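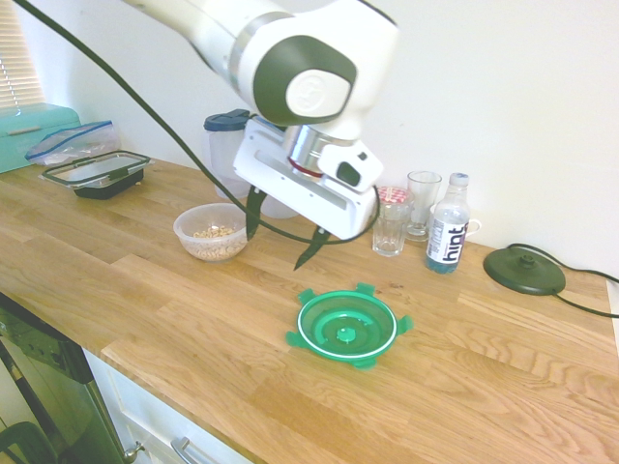 # Notes 3: What does a success rate tell you?

Reading for this session: the Steiner report on kitchen manipulation, sections 2 and 4. Skip the related work. Bring the results table with you, printed if possible, since we will be writing on it.

## The claim

The report trains one policy on 3,062 teleoperated demonstrations and tests it on kitchen tasks: picking up lids, covering bowls, moving cups, closing containers. The headline is that the policy "generalizes to unseen household objects." I would like you to treat that sentence as the thing on trial for the next hour.

Three words in it need work.

**Generalizes.** Compared with what? The only baseline is the same network trained on a smaller slice of the same data. It loses, as you would expect. A scripted grasp with a decent detector is never tried. For a flat lid lying in the open on a counter, I would want to see that number before paying anyone to collect demonstrations.

**Unseen.** The test lids were not in the training set. Fine. But the training set has plenty of round lids in strong colors, and the test set has more of them. A new lid that differs mostly in shade is a weak test. Ask what changed between training and test, and write it down item by item: shape, size, color, height of the knob, surface, lighting, clutter, camera position. In the Steiner work the last two barely move.

**Household.** A real counter with a kettle base and some glasses along the wall looks convincing. Look at where the target is, though. If the object to be grasped always gets a clear patch of wood to itself, the clutter is scenery. It may confuse the vision a little, but the arm never has to reach around it.

## The lid problem

Lids are a good case to think with, so we will stay on them.

A thin lid flat on a table gives two-finger grippers trouble. The rim is low and the fingertips have to get very close to the surface. Pointed fingers help with this, and so does any raised feature such as a knob. That leaves at least these strategies:

- pinch the knob from above
- pinch across a tab or the rim
- drag the lid to the counter edge and grip it there

The report counts all of them as "grasp." A policy that has only learned the knob will score well on lids with knobs and fail on every flat one, and the pooled number will hide it. Go through table 4 and see whether you can recover the split. I couldn't.

Then there is placement. "Lid on bowl" is scored as a success when the lid is resting on the bowl at the end of the episode. Seated or merely balanced, it gets the same mark. Anyone who has put leftovers in a fridge knows these are different outcomes.

## Counting

The evaluation has 319 trials, which sounds healthy. They are spread over 21 conditions, so the average condition gets a little more than 15. With 15 trials, a result of 12 successes is consistent with a true rate anywhere from a bit over 50 percent to the mid 90s. Several of the comparisons in section 4 rest on a gap of two or three trials.

Resets are another worry. A person puts the object back between trials. Does that person know which policy is about to run? The report doesn't say. Small habits in placement, a few centimeters toward the easy side, can be worth more than the architecture change being advertised.

Engelbert Thaler's reply to the report makes the opposite case, and you should read it too. His view is that small trials are the price of working on hardware and that the trend across conditions is what counts. I agree about the price. I don't think a trend across conditions run by the same operator in the same kitchen is independent evidence, and he passes over that quickly.

## What would change my mind

- Randomized order of policies, with the operator blind to which one is loaded
- Start positions drawn in advance and marked
- Grasp and placement scored separately
- Failures sorted by type, with video for all of them
- One test in a kitchen nobody on the team has worked in

The Gillon replication did the first two and got lower numbers on every lid task. It also used a different gripper, so be careful what you conclude.

## For next time

1. Pick one row of table 4. Compute a 95 percent interval for each policy and say whether you would still print the comparison.
2. Write a scoring rule for "lid on bowl" that two strangers would apply the same way. Half a page at most.
3. Find one sentence in the Steiner abstract that the data do support. There is at least one.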